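Setting up the drive swap cell — fixture, pick points, shutdown and what to check when it starts missing

30 April 2026
Posted by the Plunside bench

These are the notes for the Goltton cell, the one that does hard drives, memory and processors on desktop towers. Written fast between jobs, so bear with it. If you have the Simard cell most of this carries over but the fixture is a different height. Don't copy the numbers across.

What you want before you start: hex keys, a lint-free cloth, a marker, masking tape, a scrap drive you don't care about, a scrap memory module. Wrist strap on if the tower is a real one. Tower unplugged, always.

Squaring up the table

Wipe the slats down first. Grit under the tower is the cause of half the complaints we get. Then lay the tower on its side, open side up, and push it hard against the stop. Hard. If it rocks, something is under it.

Tape a line on the table along the edges of the case. Next tower goes to the same line. Different model, new line, write the model on the tape.

Fixture goes beside the tower, not on top of a joint between slats. Snug the bolts by hand, then a quarter turn each, going corner to corner. Overdo it and a printed plate will bow and the slots pinch — memory goes in and won't come out.

Teaching the pick points

Slow speed. Keep it slow until you've run the whole job 3 times clean.

Start with the drive. Jog to a spot straight over the slot, save that as the approach. Then down to the grip. Save. Then back out along the same line the drive slides on, save that too. The slide line in the case is not the same as straight up in the fixture, so they each need their own approach. People try to share one and then the caddy hangs up halfway.

Grip on the sides of the drive only. Never on the board side. Force at 44 on our scale, which holds a drive without marking it. Memory wants much less, start at 6 and go up one at a time till it stops slipping.

Processor last. Release the socket frame by hand and leave it standing open. Teach the lift with the scrap chip, and go straight up, no sideways at all until you're well clear of the socket. Bent pins are not fixable by me or by you.
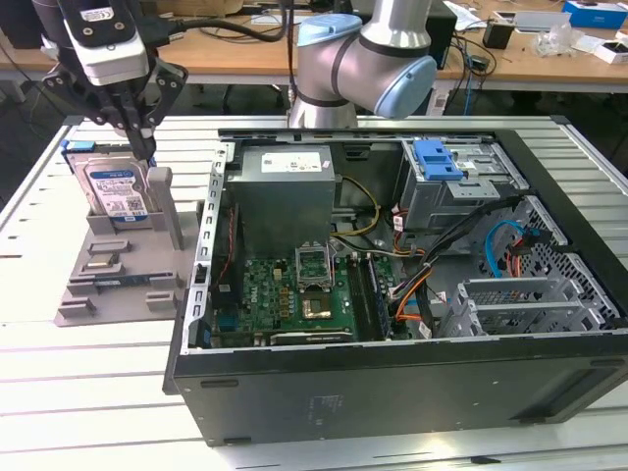
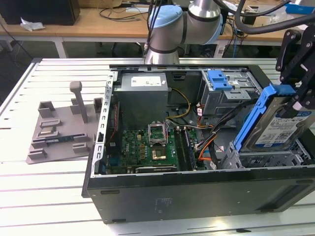 Slots and clips get a look each time the fixture is shifted. 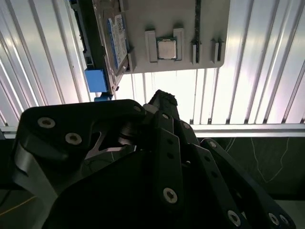
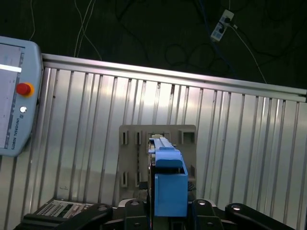 How often do the pick points need to be taught again?

Only when something has moved. Bolts loosened, fixture swapped, a new tower model, or the arm has had a bump. Otherwise run the scrap drive through at the start of the week and leave the saved points alone.

Checking the fingers

Power off the gripper first. Then:

— Every screw on the finger links, hand check. If one turns, take it out, clean it, a dab of medium threadlock, back in.
— Wiggle each finger side to side. A little play is fine. If you can hear it click it's not fine.
— Tips. Rough is good, shiny is bad. Shiny tips get replaced in pairs, never singly or the grip goes off centre.
— Cable run down the arm. Bend the elbow all the way both directions and watch that nothing pulls tight. Leave slack at the wrist, more than you think.

Do this every 2 weeks if the cell is busy. Monthly is ok otherwise.

When it starts missing

Misses the drive by a little, same direction every time: tower has crept off the tape line. Push it back. Do not re-teach. If you re-teach you've baked the error in and the next tower will be off the other way.

Misses by a different amount each time: loose fixture bolt or a loose finger. Check the fixture first, it's quicker.

Grabs it, then drops it on the way over: tips are worn or greasy. Isopropyl on the cloth, let it dry, try again. Then bump the force by one or two.

Drive goes in crooked in the fixture: look for a burr inside the slot. Printed parts get them after almost 3 months of steady use. A flat file, two strokes, no more. Blow the dust out before anything electronic goes back near it.

Protective stop in the middle of a pull: nearly always a latch that wasn't fully released. Clear the stop at the pendant, jog back out slow, open the latch by hand, carry on. If it stops agian in the same place, a cable is fouling the caddy. Tuck it back and tape it out of the path.

Shutting down

Open the gripper. Nothing left in the fingers overnight. Arm to the park position, then power down from the pendant and wait till it's finished before you kill the wall switch. Anything still in the fixture goes in an antistatic bag with the tower's job number on it. Cover over the table if you've got one, the dust in here is shocking.

Spare fixtures and finger tips are in the Taltier drawers, bottom row. Write down what you take, otherwise teh reorder doesn't happen.

Last updated: September notes on threadlock and tip wear folded in

Comments

benchrat: Medium threadlock worked for us too. We had the strong stuff on there before and rounded out a hex getting it off. Don't.

k_oldfield: Is the force number the same if the drive is still in its caddy? Ours flexes a bit at 44.

Plunside bench: Drop it a few for a caddy. The plastic gives before the drive does. Run your scrap one first and look for marks after.

slowjog: The bit about not re-teaching should be in bold. I chased my own tail for a whole shift over a tower that had slid off its tape.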